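The charger drawer, and why I stopped trusting big numbers

Every February I tip out the drawer under our kitchen phone, and every February I find more chargers than I remember buying. This year I put it off until the end of summer, which did not help. There were chargers for phones we traded in years ago, one for a toothbrush, and a heavy one that belongs to a laptop my sister swears she took with her to Pilport.

The advice you hear is simple. Throw out the lot, buy a single good charger with a high number on it, keep it in a pretty box on the table, and the whole household will be happy. Several readers wrote in after the last issue to tell me so. One of them had a spreadsheet.

I have my doubts, and I'll go through them.

Start with the number. A charger with 45W printed across it in large letters is telling you the most it can put out. Your phone decides how much of that it will take. Mine is old and takes very little, so for me the bigger charger charges at the same crawl as the small one it replaced. If you have a newer phone, or a tablet, or one of the lighter laptops, you may well see a difference. Look it up before you spend anything. The figure you want is on the maker's support page, usually a long way down, under charging.

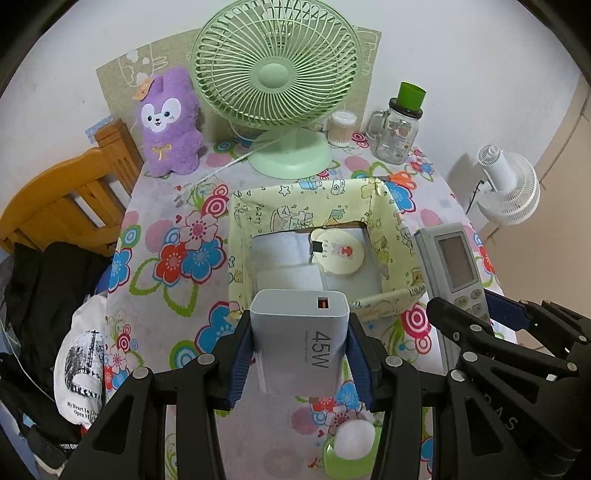

Keir Purves
Household columnist, the Zivmont Neighbor

Then there is the matter of ports. The big lettering gets your attention, and the one small port on the end is what you live with. A single port means a single cable, and in a house of four that means someone is always unplugging someone else at 40 percent. I was told this teaches patience. In our house it has mostly taught people to hide cables.

The print that matters is the tiny gray stuff. On most chargers it lists the input, the output, and a safety mark or two, in type I can only read by holding it under the stove light and tilting my head. Turn yours over and try. If there is no small print at all, I would not plug it in, whatever the big letters say. If there is small print and it lists several outputs, the large number is usually the last one in the row and the rest are what you get when your phone can't handle it.

Now the box. I like a box on the table as much as anybody, and ours is a cheerful thing, pale yellow with cartoon animals and the word PARTY up the side. It sits on the flowered tablecloth and it does look better than a drawer. But a box has no opinion about what goes in it. The charger is supposed to live there. So far the other tenants have included a round cream thing with an ear and a pink bear on it, and I expect the remote to move in before Thanksgiving. Paper or tissue is always drifting over from the left. A box this open is a drawer you can see into, and I suppose that counts as progress.

The organizing people at Jirnolau, whose flyer came through every door on our street, will sell you dividers for this. I measured. By the time you fit dividers in a box that size – and ours has sloping sides, so nothing square sits flat – you have room for a cable and a coin. I passed.

Mrs. Zieliński on the corner does it differently, and her way has held up better than mine. She wraps each cable in a loop of masking tape with the name of the gadget on it. Anything without a name by the end of the month goes in the electronics bin at the transfer station. She owns no box. Her tape costs next to nothing and she has been on the same roll for ages.

I tried her tape on our drawer. Four cables got names. The rest went in a grocery bag, which is now in the hall closet, where I can argue with my family about it until the next collection. Please don't put chargers or cables in the blue curbside bins. They tangle in the sorting line and the whole load can be turned away.

So my position for this issue, as of Sep 12, 2026: keep one charger per person if you can, check what your phone will take, read the small print, and be suspicious of any container that promises to make you tidy. If you have a system that has lasted more than a year, write and tell me. Photos welcome, spreadsheets less so.

Letters can go in the slot at the Zivmont library desk or in with your dues envelope. Keep them under 600 words. The last one ran to 2000 and was mainly on the subject of batteries.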